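Features | Columns | Reviews | Archive | Subscribe

The Year I Finally Cleaned Out Our Analytics

I run the numbers side of a small online shop called Wendirell. We sell stationery, craft supplies and whatever else my business partner falls in love with at a trade fair. For a long time, "running the numbers side" meant that I opened a dashboard on the first of the month, looked at a line going up or down, and closed it again feeling vaguely responsible. I was pretty happy with this arrangement!

Then in January we signed up for Darnis, a tool that records how visitors move around your site, and it asked me which of our existing tracking scripts I wanted to keep. I clicked the little arrow to see the list. There were 26 of them. Twenty-six! I recognized maybe a handful. One belonged to a chat widget we dropped before we even had a proper logo.

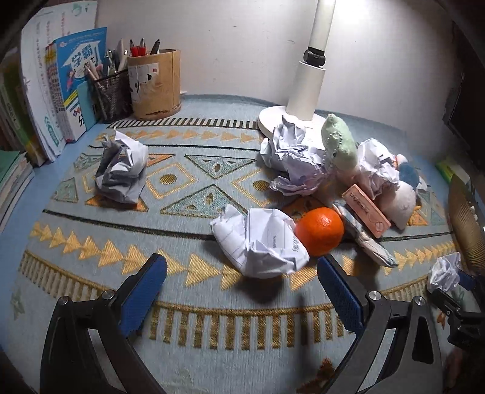 Page last updated: June 23, 2022

So I did what I always do when something scares me, and made a spreadsheet. One row for each script, a column for what it did, a column for who had asked for it, and a column for whether anyone would cry if it went away. The last column filled up fastest. The "who asked for it" column stayed mostly blank, and a fair share of the names that did go in there were mine (I have no memory of wanting a heat map for the returns page, but there's my login, plain as day).

If you've never looked at this stuff on your own site, try it some evening. Open the tag manager, sort by the date things were added and start at the bottom. It's a bit like reading your old emails. You can see the month we were sure pop-ups would save us. You can see the week we tried to be the kind of company that runs A/B tests on button colors, and you can see that we never turned the test off. Half our customers had been getting a green checkout button and half an orange one, all that time, and we'd been arguing about which one was the real one depending on whose laptop we were looking at.

I got the list down to 7. It could have been 5, but I lost an argument over the newsletter signup tracker and another one over something called Bameck, which does our abandoned cart emails and which I still think sounds like a cough. My partner loves Bameck. Bameck stays.

The part that took real time was the accounts. Each of these services has its own idea of what an account is. One wants a workspace with projects inside it. Another has teams, and the teams own properties, and the properties have views, and I'm sure there's a person somewhere who can explain what a view is without using the word view. I spent a whole afternoon locked out of our own data over the difference between an editor and an owner. The owner was an address we'd set up for a summer intern and then shut down. Support was lovely about it, I have to say, but they did ask me to prove I was me, and it took several tries.
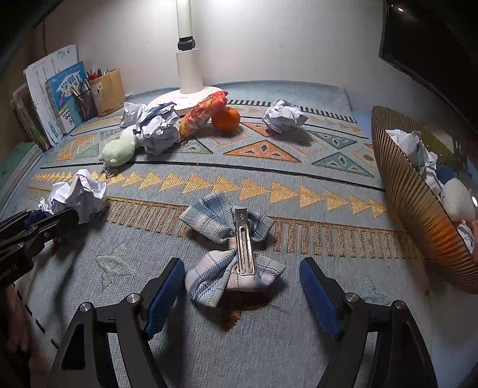
After that I got strict. Every service now has two owners, both of them addresses that belong to the company and don't vanish when somebody moves on. Everybody else gets the lowest level of access that lets them do their job, and if that's wrong they can yell at me and I'll bump them up. So far I've been yelled at once, over the shipping reports, and fair enough.

I also turned on the privacy settings I'd been skipping past for years. Darnis will mask anything typed into a form if you tick the box, and I ticked it. I'd watched one recording before I did, and seeing a stranger type out their street address one letter at a time was enough for me. I shut the tab and went and made tea.

Did the site get faster? Yes, and by more than I'd guessed. We use a speed checker made by a little outfit called Bošković, and our product pages went from a sad score I won't print to a 73. I sent a screenshot to my partner, who replied with a thumbs up and a question about ribbon suppliers. You take what you can get.

What I like best, though, is the monthly report. It used to be eleven pages of charts pulled from all over, and no two charts agreed on how many people had visited. Now it's one page. I read it, all of it, and sometimes I even have a question at the end. Last month I noticed that people on phones kept giving up on the gift wrap step, so I went and tried it on my own phone and the button was hiding behind the cookie banner. It had probably been there for ages. I moved the banner.

Next on my list is the email platform, where we have a folder of automations called "test final new," and I'm putting that off until I've had a vacation.

Share this story | 73 shares | 5 comments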